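## 3. Collecting Examples in Simulated Homes

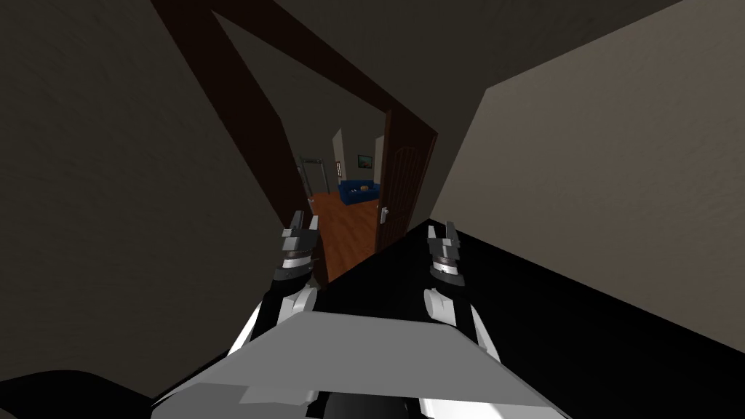
Figure 1. Egocentric view at the start of a simulated episode. The two arms are raised, and the next room is reached through the open door.

Why do we gather examples in simulation before we use the real platform? The main reason is the price of a failed attempt. In simulation a failed attempt costs only the time of the operator, and this freedom lets us ask for motions that we would not yet allow near real furniture.

### 3.1 Task and episodes

The learning system of this paper, Gesach, must learn to move between rooms and to manipulate objects with the same policy. For this purpose we need examples in which the movement of the base and the movement of the arms are recorded together. Many earlier collections that we studied keep these two parts separate, and the policy then has difficulty at the moment of changing from one to the other.

We define an episode as one complete attempt, from the first command of the operator until the operator presses the stop key. The operator receives a short instruction in text, for example "go to the couch in the next room and stop in front of it." The instruction is stored with the episode and is later given to the policy in the same words. We collected 337 episodes in 18 house layouts. All layouts were prepared by Kiran Nigam with the Prarkthorpe scene editor, which we extended so that wall color, lighting and door angle can be changed between episodes.

### 3.2 Starting pose

In the starting pose both arms point forward and the grippers are spaced well apart (Figure 1). We selected this pose after a small trial with two operators. When the arms were folded close to the body, the operators often forgot how much width the robot needed, and they hit the door edge during the first seconds. With the arms in front, the grippers remain in the camera view and the operator can compare their distance with the width of the opening.

This choice has a cost. One gripper may hide a part of the doorway, as happens on the lower left side in Figure 1, where it partly blocks the view of the wooden floor in the next room. We did not remove the arms from the image, although the renderer allows it. The real robot will have the same problem, and a policy that is trained on clean images would learn to depend on information it does not receive later.

### 3.3 Light and viewpoint

The adjoining room is often brighter than the room where the robot starts. In our first version the lighting was equal everywhere, and the policy learned to enter dark rooms very badly. Yogesh Pandey then rewrote the lighting module, and now every room has its own level, drawn at random at the beginning of the episode. The walls and the ceiling of the starting room can therefore be quite dim, while the target is well lit, or the opposite.

The camera is fixed on the robot and its height is not changed within an episode. We record color images, joint positions of both arms, gripper opening and base velocity. Depth is also recorded, but it is not used in the experiments of Section 5.

### 3.4 Operators and rejection of episodes

Four operators took part: Omprakash Nigam, Yaneth Ospina, Babita Upadhyay and Yogesh Pandey. Each of them practiced in a separate layout, named Kushwaha, which is not included in the training set. They controlled the base with a foot pedal and the arms with two hand controllers.

After collection, every episode was replayed by a person who had not recorded it. An episode was rejected if the robot passed through a solid surface because of a simulator error, or if the text instruction did not match the final position. In total 19 episodes were rejected for these reasons, and they are not counted in the number given above. Light contact with a door or a wall was not a reason for rejection - we kept such episodes and marked the contact in the log, so that its effect can be studied separately.

One weakness should be mentioned. The operators knew the layouts better and better during the work, and their later paths are shorter and contain fewer pauses. We did not correct for this. Section 5.2 compares policies trained on the early half and on the late half of the collection.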